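Working life > Job applications
Reading time: 2 minutes

Applied by e-mail for a clinic job, no reply. Do I write again?

Posted by Deák, May 30, 2019

I applied for a receptionist post at an animal clinic in Nenasside. The notice said to send the form and the CV by e-mail or to bring them to the front desk. I have sent them by e-mail and I have heard nothing for two weeks. I worked four years in a similar post in my own country, but I do not know the customs here. Is it rude to ask?
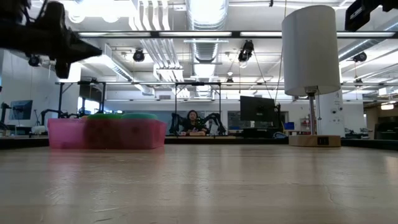 Lamp and pink bin on the table.

Mavis Strickland

It is not rude at all. Write three or four lines, give the name of the post and the day on which you sent the form, and ask if they have received it. Do not attach everything a second time unless they request it. I learned English as an adult also, and I always read such a letter aloud before I send it. When I applied in October I waited longer than you, and my form was in their junk folder. 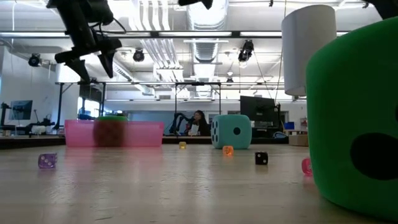
Page 2 of 7

If the clinic is small, the person who reads the letters is maybe also the person who answers the telephone, so please avoid the early morning, when the animals are brought in for operations.

Semport

just ring them

Binness

I would bring a paper copy to the desk, as the notice permits it. Put your telephone number on each page, because pages become separated.
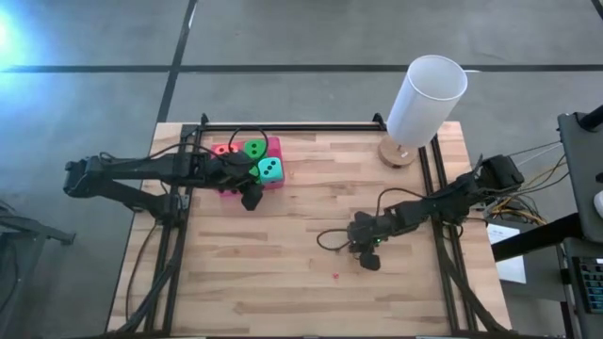

Ask also for the name of the practice manager and write it down. Then your next letter can begin with a name, and "Dear Sir or Madam" is not needed. For my present post there were 73 applications, and the manager told me later that she remembered who had come in person.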